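Nineteen hours on a ferry, and other ways to write a cookbook

She is late, and so am I, so we start in the queue for coffee. The author of Derkby Suppers has come straight off the train with a rucksack and a carrier bag full of lemons. "Don't ask about the lemons," she says, and then tells me about the lemons for ten minutes.

They're for a photo shoot tomorrow. The second book. It was meant to be finished in January and it isn't, and the publisher, Costetti, have been very nice about it, "which is worse".

The first book came out of a market stall in Derkby where she sold soup. One pot, later two. People kept asking what was in it and she kept writing it down on the back of receipts. "I had a shoebox. Then the shoebox got damp and I lost all of the leek ones, so if you wonder why there are hardly any leeks in the book, that's why."

She never trained. She is quite firm on this. Her gran cooked, her mum didn't, and she herself worked in a tile showroom untill she was thirty-four. Mornings selling grout, evenings reading other people's recipes in the bath. I ask if she misses it. "The discount, yes."

What surprised readers was how plain it all was. Beans. Cabbage. A fish pie with no cream. There are 100 recipes and only 15 of them need the oven, because for most of the time she was writing it her oven didn't work. She got letters about that – nice ones, mostly, from people in bedsits and on boats.

One man wrote to say he'd cooked the whole lot in order, including the three puddings he hated. She wrote back. They still swap letters about pastry.

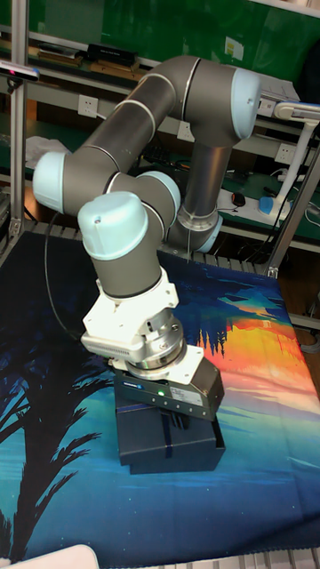

A grey arm with pale blue joint caps, folded over a printed mat.

The new book is about the island of Lison, where she spent most of a year. Getting there takes nineteen hours by ferry and she did it four times. Why four? "I kept forgetting things. Also I kept falling out with my landlady and then making it up."

She talks about Lison fast, hands going, coffee forgotten. The bread is baked flat on stones and eaten with a salty sheep's cheese. Nobody there writes recipes down so she had to stand in kitchens and watch, and then go home and try it, and then go back and be told it was wrong. "There's a stew called eshun stew, after the Eshun valley. I made it eleven times. The twelth time the woman next door tasted it and said, well, it's hot."

That's going in as the first line of the chapter, she says.

The oldest thing in the book is a barley cake. There's a church account from 1357 that lists what was paid for the barley and the honey, and she is sure it's the same cake, or near enough. An historian she showed it to was less sure. "He said you can't prove it. I said you can't eat a footnote." She laughs, then looks a bit worried. "He was very kind. Put that in."

I ask about money because I always do. It's not great. The first book sold well for a small one but she still does the soup, two mornings a week, and the price has only gone up by 50 pence since she started. She knows it should be more. The regulars would pay it. She just can't face doing the sign again.

And cooking at home? Toast, a lot of the time. Eggs. A jar of something. She thinks cookery writers who say they make a proper lunch every day are fibbing, or have staff.

Her phone goes. It's the photographer, wanting to know where the lemons are. She's already standing up, rucksack half on, still talking – there's a soup she wants me to try, with sorrel, it's in the back somewhere, she'll send it over.

She did send it, the same night. It needs more salt than she says.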